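Oddur Lauritsen has spent most of October bent over a table covered in brown paper, and he'd be glad to talk to you about tape. I called him to ask about the Kelero package, which his small shop, Flasilport, has had on trial for six weeks. Kelero sells software and a practice plan for two-arm benches: you bring the arms, they bring the lessons.

"I figured I'd use it for a weekend and send it back," he told me. "Then I looked up and it was dark out and I hadn't had lunch."

The part he likes best is the grid. The instructions ask for a plain surface marked off in squares, and every task is written in terms of those squares. Pick up the button in this one, set it down in that one. Lauritsen used painter's tape on kraft paper. 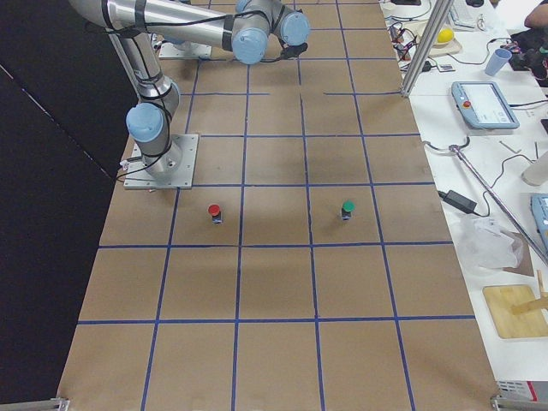 *Red and green buttons on the grid at Flasilport, with one of the arms over the far rows.*

"It sounds too simple, right? But when a run goes wrong, I can tell a coworker over the phone exactly where it went wrong. Before this we'd be saying 'a bit left of the thing.'"

He had tried two other packages first, Climoreo and one from Gajdoš. He has kind words for both, and still uses the Gajdoš viewer to look over his logs. What Kelero does better, he says, is let you start small. The first lesson moves one arm over bare paper. Buttons come in after that, and the second arm joins when you feel ready for it.

Over the six weeks he logged 3257 runs, 1728 of them with both arms. He reads those numbers off his screen with real pleasure. The longest stretch without a stop was 72 runs — "and I stopped that one myself, I wanted coffee."

I asked what the two-arm lessons are like to watch. "Oh, they're great! One side waits while the other goes in low over a button, and you catch yourself holding your breath. I still do it." 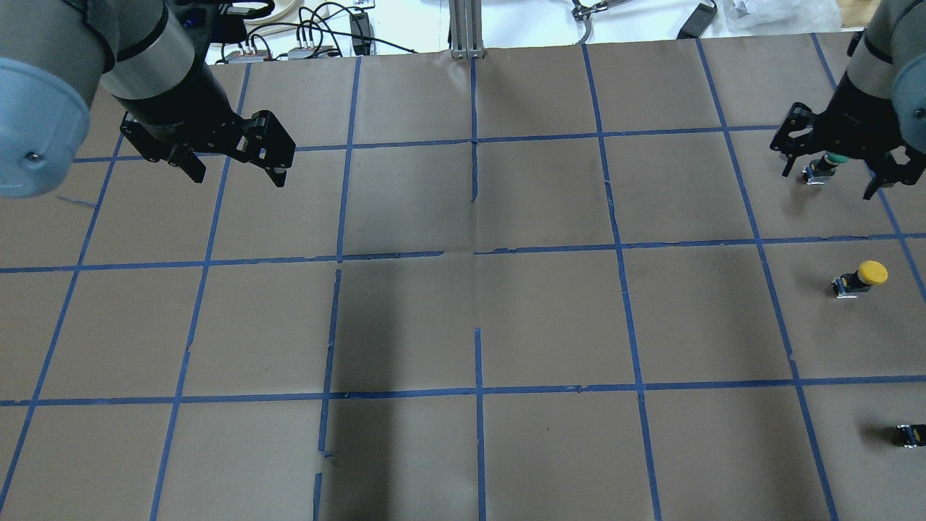 ## What he would change

The setup guide, mostly. It gives one short page to the cameras, and Lauritsen lost the better part of an afternoon to that page. He would also like a way to rename a lesson after saving it.

Then there's the paper. It creases, and the tape tears and bunches up where strips meet, so he worried that the wrist view would get confused by all those rough spots.
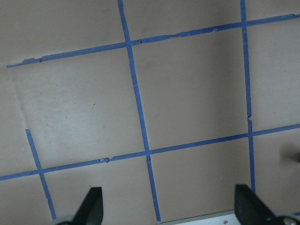

He asked Kelero whether he should buy a printed mat, and they told him to leave the paper alone and keep going. "I liked that answer. They could have sold me a mat." He does press down any loose ends first thing in the morning, and he keeps a spare roll of tape in his jacket.

Flasilport is keeping the package after the trial. Next on his list are the lessons where one arm hands a part to the other, which he has read through twice and not yet run. "I'm saving those," he said. "Call me in a month."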